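Plusa Countertop Film Dispenser and Sealer, reviewed after nine months

Posted 2/25/21 by Larasati Chong

I replaced a drawer full of cling wrap boxes with the Plusa last June, and I have used it on most days since. My interest is narrow: how well does a mid-priced film dispenser with a heated cutting wire keep cut greens and leftovers, and does it waste less film than the serrated box it replaces? Appearance and color options are not covered. The unit only comes in gray anyway.

The Plusa takes rolls up to 200 meters. The roll sits on two end caps, and the film passes under a tension bar and over the wire. Loading is simple once the tension bar is out of the way. The manual has you thread the film first and then close the bar, but the order that worked for me was the reverse, with the leading edge fed through from the front. Power draw at the wall during a cut measured 9 watts. Standby is too low for my meter to register. 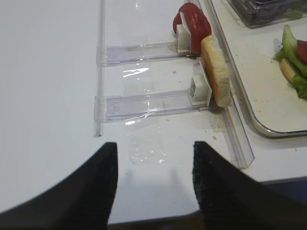
Cut quality depends mostly on the surface the film lands on. On my old wood counter, which has a coarse oil finish, the film slid and picked up crumbs. A hard, smooth surface is much better. The white tabletop here has a slight gloss, and film laid on something like it stays put long enough to line up a container. The drawback of a white surface is that clear material is hard to see against it, and the same goes for clear acrylic parts, where you end up looking for edges. If you plan to set the Plusa on a white counter, put a strip of colored tape down as a reference line.

The wire reaches cutting temperature in 7 seconds. The older Celtier model I owned took nearly twice that and had no indicator light, so the usual result was a half-melted edge and a second attempt. The Plusa's light is reliable. It does go out a moment before the wire is fully cool, and the manual should say so more plainly than it does.

Storage performance was tested with lettuce and shredded cabbage in identical lidless tubs, one covered with Plusa-cut film and the other with film torn from a box.
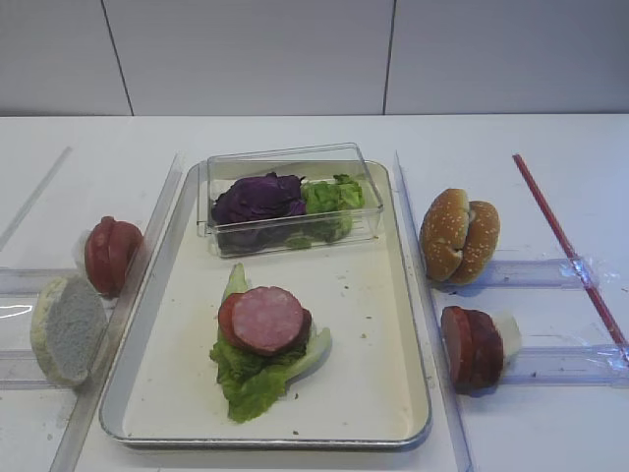
After a week in the refrigerator I could not separate the two by looking at them. Weight loss was slightly lower in the tub covered with machine-cut film, but the difference was close to the resolution of my scale and I would not buy the unit on that basis. The straight edge does make it easier to get full contact around the rim – corners in particular, where a torn sheet tends to run short.

Film waste is where the Plusa earns its price. Over one full roll I weighed every offcut and failed sheet, and the waste was well under half of what the box produced. Very short lengths are the exception. Anything narrower than a coffee mug tends to curl back toward the wire and stick to itself.

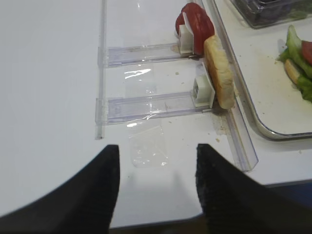

Clear film flat on a white tabletop.

Two complaints. The rubber feet are glued and one came off in the second month. Ovum, the distributor, mailed a replacement set without argument. The end caps also fit standard cores loosely, and the roll rattles when pulled fast. A turn of masking tape on each cap fixes it. The Chaturvedi dispenser has spring-loaded caps and does not have this problem, but it uses a sliding blade, and I found the blade dull by the end of its first roll.

My unit is serial 857, so it is an early one, and the feet may have been changed on later production. The replacement wire is a stock part and takes one screwdriver to fit. I have not needed it yet.

Recommended for anyone who goes through a large roll a year. Below that, keep the box.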